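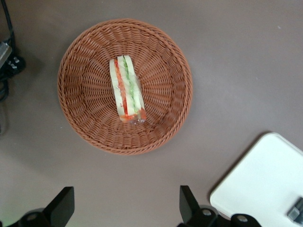

Wrapped sandwich in the wicker basket, Grorach gripper open below it.

Kitchen Tips: Before You Pay for a Robot Lunch Packer

Grorach wants $1,054 for its countertop arm, plus $177 for the "lunch pack" of soft settings and recipes. Leokadia Stępień asked whether it's worth it for a family that packs lunches every morning. My short answer is no. If you've already bought one, these will save you some bread.

Wrap tight. Loose film bunches up at the ends, and a finger that catches the bunch drags the whole sandwich. Fold the tails under and press them flat.

Keep wet fillings away from the crust. Tomato creeps to the edge when squeezed — pat the slices dry first and stop short of the end.

Use a shallow basket with a low rim. The manual shows a deep lunch box. Mine hit the sides of one more often than it reached the food.

Turn the grip force down. The factory setting is 9, fine for a jar and awful for white bread. I run mine at 3.

Leave the cables plenty of slack and tape them well back from the work area.

The brochure says the fingers are good for more than 1000 lunches before the pads need changing. I can't check that, and the warranty doesn't mention pads at all. Orlando Montoya at the Gistico shop told me replacements are "coming in February." He didn't say which one.

A person can move a sandwich from basket to bag in two seconds. Time yours with the arm before the return window closes.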